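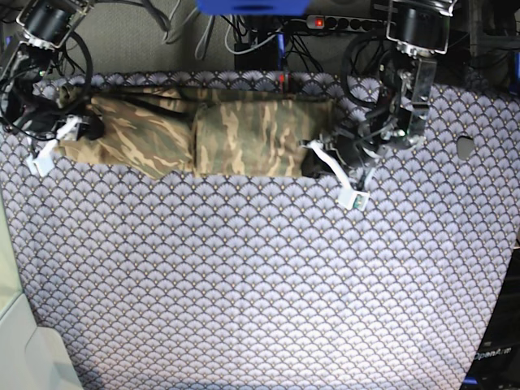
Inicio | Pista | Karting | Rally | Escuelas | Archivo

La primera vuelta a Plallholm con lluvia no se parece a nada. Entras en la recta con el volante ligero, buscas el punto de frenada que te sabías de memoria en seco y resulta que el agarre está un metro más afuera, justo donde el monitor te había dicho (y donde tú no te lo creías). ¡Qué maravilla!

Vine a pasar un miércoles en el curso de conducción en mojado de Olier, que este invierno ha alquilado el circuito para grupos pequeños. Empezamos a las 9 con una charla breve sobre trazadas y enseguida al coche, un tracción trasera preparado por el taller Whitfield, sin ayudas electrónicas y con un diferencial que agradece la paciencia. Cada tanda dura unos 30 minutos, tiempo de sobra para acabar con los antebrazos cargados y una sonrisa enorme.

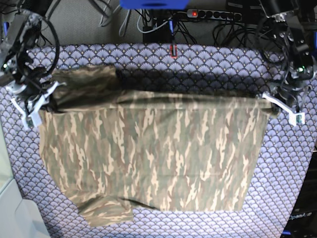
Lo mejor llega después de comer, en la curva Stemlow, una derecha larga que se cierra al final y castiga a quien acelera pronto. Yo me fui a la hierba dos veces seguidas. A la tercera solté el freno con más calma, dejé que el morro apoyara y el coche giró solo, precioso, con la zaga apenas insinuándose. ¡Habría seguido hasta que cerraran la verja!

Al final del día había dado 57 vueltas y seguía frenando tarde en la última chicane, lo reconozco. En primavera abren el nivel 2, ya con cronómetro, y yo pienso apuntarme en cuanto salgan las plazas.

Contacto | Aviso legal | © Todos los derechos reservados | Volver arriba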